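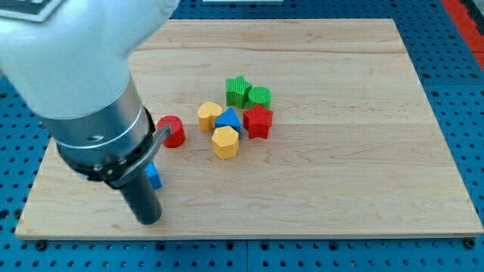 I spent most of January rewriting the part of our planner that decides which object to pick first. The old version took the list from the perception node, sorted it by distance from the gripper and went for the nearest one. That works when things are spread out. It works badly when the blocks are packed together like the six in the cluster, with the red star up against the green cylinder and the blue triangle partly tucked behind the yellow hexagon. The red cylinder stands apart from them, but it is so near the arm's bracket that a careless first move could knock it over.

The new version gives every block a clearance score before it looks at distance. For each one it tries a set of approach angles, throws out any where a finger would pass through a neighbour, and keeps the count of what is left. Blocks with no free approach go to the back of the queue and get scored again after each pick. Ruan Xaba suggested that last part and it is only a few lines of code.

I started with 2000 sampled approaches per block, which was far too slow. Dropping to 200 gave nearly the same ordering and the pause between picks stopped being annoying. Loubna Belhaj wants to try a coarse pass first and then a finer one near the good angles. I have left a setting for it in the Kemton config file, but it does nothing yet.

Segmentation is still the weak spot. Two touching blocks of different colours are fine - two of the same colour sometimes come back as one odd shape, and then the clearance score is worthless. For now the planner rejects any outline bigger than the largest block we have and asks for another look. Stars cause trouble as well, as the fitted outline tends to fill in the gaps between the points and the planner thinks there is less room than there is.

The branch is called Pitico and I will merge it once Unathi Zulu has gone through the collision checks. After that I need to fix the logging, which still writes the old distance order even when the new one is used.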